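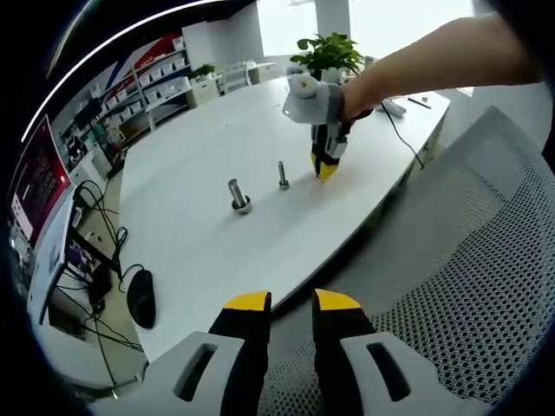
Venton Children's Science Club – Workshop Pages

Nuts, bolts and threads: how does a bolt hold things together?

Pick up a chair and look underneath. You will probably find some bolts. There are bolts in bikes, beds, swings, bridges and washing machines. The two standing up on the white table are different sizes, but they work the same way.

The parts of a bolt

The wide end of a bolt is called the head. Many bolts have a head with six flat sides. A shape with six sides is a hexagon, so this is called a hex head. The flat sides give a wrench something to push against. If the head were perfectly round, the wrench would just slide around it.

The long part is called the shaft. The ridge that winds around it is called the thread. It looks like a lot of separate rings, but on most bolts it is one long ridge that goes around and around from the bottom to the top. Put your fingernail in the groove and turn the bolt slowly. Your nail will travel along the shaft.

Why does the thread matter?

Think of a road that winds around a mountain. Driving straight up would be very hard. The winding road is longer, but each bit of it is only a little steep. A thread is a slope wrapped around a pole. When you turn a nut on a bolt, the nut moves along this slope. A big turn of your hand becomes a small, strong move along the shaft.

The nut and the head squeeze whatever is between them. The squeeze makes the parts rub hard against each other, and that rubbing force is called friction. Friction helps stop the nut from turning back by itself.

What is a washer?

A washer is a flat ring that goes under the head or under the nut. It spreads the squeeze over a bigger area. Without one, a bolt can dig into soft wood and leave a dent.

Big bolts and small bolts

A thick bolt can usually hold more than a thin one made of the same metal. That doesn't mean you should always use a thick one. It needs a bigger hole, and it weighs more. A toy car needs tiny bolts. A playground swing needs large ones.

Try it yourself

You need a sheet of paper, scissors, a pencil, a felt pen and some tape.

Cut the paper from one corner to the opposite corner, so you have a triangle. Color along the long sloping edge with the felt pen. Tape one of the short sides along the pencil and roll the paper up around it. The colored line will wind around the pencil like a thread.

Now make another one with a longer, lower triangle. Are the lines closer together or farther apart?

Keep nuts and bolts away from babies and pets, who may try to swallow them.

Written by Tiburcio Esquivel
Page updated September 19, 2026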